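Teaching by hand: what you get for two days of somebody's wrist

By Marleny Ospina

Readers of this newsletter will have noticed that every robot pitch since March has contained the same sentence in some form: you don't program it, you just show it. The salesman takes hold of the arm, moves it through the job, lets go, and the arm does the job. Everyone round the table nods. I have nodded myself.

I spent two days at Horrocks watching people do the showing, and I've come away less sure that "just" belongs in the sentence.

Horrocks makes up trays of small parts for other firms. The work is dull and fiddly, and they find it hard to keep anyone on it past Easter. They have taken an arm on trial from Fokano, with software from a smaller outfit called Mosik that turns demonstrations into something the arm can repeat. The job they picked was clearing parts off a shelf and setting them down in a tray underneath. A new starter gets the hang of it before the first tea break.

There are two ways of showing the arm what you want. In the first, you hold the arm itself and walk it through the movement. In the second, you sit at a table with a pair of hand controls and drive it from there, watching a screen. The first feels natural and is tiring. The second is easier on the shoulders but takes longer to learn than anyone lets on at the demo. Lionel Stockdale, who has run the packing side at Horrocks for years, was given the hand controls and was cross with them for most of a morning.

"I know where my hand is," he told me. "I don't know where that thing's hand is. I'm looking at a picture of it."

He has a point, and anyone buying one of these systems should sit in his chair before they sign. Much of what the person steering has to go on is the view from the wrist. It moves when the arm moves. The finger takes up a good deal of it. Bring the arm in towards a shelf and the thing you most want to look at, the gap between fingertip and edge, is often the thing you can't see. Lionel's answer was to slow right down, which the software then learned as well. The arm now hesitates in front of the shelf exactly as he did. The Mosik people call this faithful reproduction of the operator's style. I call it a slow arm.

Now the sums. The team set out to collect 300 demonstrations and ended with 300, so credit where it's due. But 41 more were thrown away on top of that, for reasons ranging from a dropped part to a demonstrator who stopped halfway to answer the door. Somebody had to sit and decide which ones to throw away. That somebody was a supervisor, paid at a supervisor's rate, going through clips one after another with a mug of tea going cold at her elbow. I didn't see her hours in the trial budget. I asked where they were and was told they came under "setting up".

I also asked what happens when the shelf moves. In a working packing room shelves do move: somebody needs the space, or a pallet catches a leg, and things get pushed back to where they more or less were. The reply was that a small shift is fine and a large one needs fresh demonstrations. How large is large? It depends, I was told, on how varied the first lot were. So to be safe you should collect your demonstrations with the shelf in lots of different places, and with different lighting, and ideally with different people. Which may well be good advice, but it is a long way from grabbing the arm and showing it once.

To be fair to the other side of the argument, I rang Nerex, who sell the older sort of system where an engineer writes the movements out and a tray has to be in its place or nothing works. They were delighted to hear my complaints and keen to add some of their own. They were less keen to talk about what they charge when a customer changes the shape of a part. On that score the demonstration method does have the better story. When Horrocks swapped one tray for a deeper one, nobody had to be called in. Lionel sat down, grumbled, and recorded some more. I don't want to wave that away. For a firm with no engineer on the staff it could matter more than everything else in this piece.

There is also the question of who is doing the teaching. The people best at a job are the ones you least want to take off it, and they are being asked to hand over the knack of it in small recorded pieces. At Horrocks this was handled decently enough. The staff were told what the recordings were for, and no one was made to take part. I would still like to see it written down somewhere what happens to the recordings if the trial ends and the arm goes back to Fokano. When I put the question, two people gave me two different answers, both quite confidently.

So would I buy one? I'd want a few things settled first. Ask to see the arm taught from nothing, in your own building, by one of your own people, with the supplier's staff sitting on their hands. Ask how many attempts were discarded and who did the discarding. Move the shelf by a hand's width while they're at lunch and see what it does when they get back — they won't thank you for it, but it is your money. And sit at the controls yourself for a full hour, because ten minutes will only tell you that it's clever.

It is clever. I watched Lionel's hesitations come back out of a machine and found it a bit eerie, and then rather impressive. But the claim being sold is that teaching a robot by hand is quick and that anyone can do it. What I saw was careful, repetitive work by people who already knew the job well, helped along by a supervisor whose time had gone missing from the figures.

Horrocks will decide whether to keep the arm at the end of the trial. I've asked to go back and see the deeper trays running, and Lionel says he'll let me have a turn at the controls if I bring biscuits.
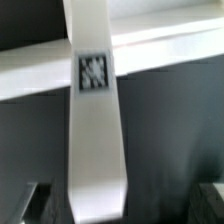

If you have an arm on trial and have kept an honest tally of the demonstrations you binned, I'd like to hear from you, whatever the number is. Replies to this newsletter come straight to me, and I won't name your firm unless you say I can.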